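Flukthorpe Help » Automation » Hand-held grippers

Finger pads do not close evenly on the oven door task, what to check first?

Hello all. We have two hand-held grippers from Contreras and we use them at a table with a toaster oven. After 334 recordings the pads on the left unit started to meet in a wrong way. The left pad arrives first and pushes the oven handle to one side before the right one touches it. I cleaned the pads with a damp cloth and it did not help. I would like to know in which order I should check the things -- the pads, the linkage or the marker calibration. 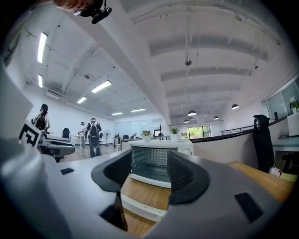 Posted by Chun-yin Chou, Vevmont
4 replies hidden, 2 shown

Some more details. The trigger feels normal and there is no noise. The pads have a dotted surface on the inside and the dots are still sharp to the finger. The screws under the pads I did not touch until now, as I have no torque value for them. The manual only says "hand tight".

Tomos Wynne
Start with the screws, not with calibration. The marker tells the software where the gripper is in the room, it cannot make one finger slower. Take off both pads, wipe the seat behind them, and put them back with the jaw fully open. Then close slowly on a strip of paper. If you can pull the paper out from one side only, the pad is sitting crooked. If both sides hold but the meeting point is away from the middle, it is the linkage, and I would loosen the center pin a quarter turn and try again. Mark the old position with a pencil before you turn anything.

We do this every 200 recordings in Prurnport and write it on the sheet. One of our units is at 1,697 now with the second pair of pads.

Please check also that the square marker is flat on its holder when you finish. It is easy to push it with the wrist when the gripper lies on its side.

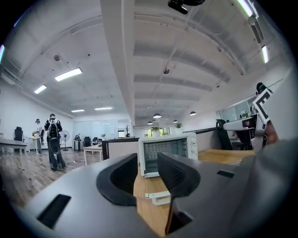 prurnport_bench2
Same problem on mine, and it was only dust behind the left pad. Do not use oil there!! It goes into the rubber and then you buy new ones.

Chun-yin Chou
Thank you both. The paper came out on one side, so I will take the pads off in the morning -- and no oil.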